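Hand-Held Grippers Help Robots Learn to Deal With Crinkly Plastic

April 1, 2025

Plastic bags are a nightmare for robots. They fold, they shine, they slide around, and they never have the same shape twice. So it's a real treat to report that a team at Brerkix has made some lovely progress on exactly this problem, and they did it by leaving the robot out of the first half of the work!

The method is called Sument. A person holds a gripper device in each hand and does an ordinary tabletop chore with it, working through the same kind of jaws the robot will use later. The devices record how the hands move and how far the jaws open, and a camera worn on the head records what the person is looking at. All of that goes into training, and the robot arms only come in once there is a model to try out on them.

The group started collecting in November and now has 900 demonstrations, all of them done at a table with packaging and small household things on it. Some are simple (pick up a bag, put it down a little farther away) and some are fiddly enough that new people need a good bit of practice before their recordings are kept.
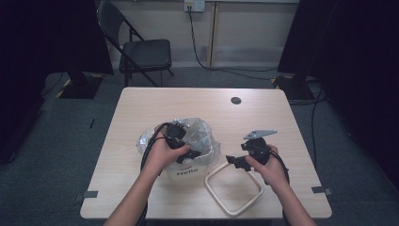 What makes the new result so much fun is how the team handled the soft stuff. Earlier versions of Sument tried to guess the full outline of a bag before every grasp, and the guess was out of date as soon as the plastic moved. The new version skips the outline. It looks for a fold or a ridge that the jaws could close on, makes a small move, and looks again. If the bag slumps over, fine, it picks another fold and keeps going.

In the latest round of tests the two-armed robot was given 197 tries with bags it had not met in training. It failed to get a good hold in only 17 of them. The older version, run on the same set, failed far more often, mostly on clear plastic, where glare threw it off.

There is still plenty to do. Very thin bags stick to the jaws, and the robot takes its time: a job that a person finishes in a few seconds can keep it busy for most of a minute. Opening a bag and reaching inside is also much harder than lifting one, and the team has only just begun on that part, with nine tasks planned.

The recordings will be shared with other labs through the Wivuteck archive later this year, along with the training code. A write-up of the grasping tests is already available from Brerkix on request.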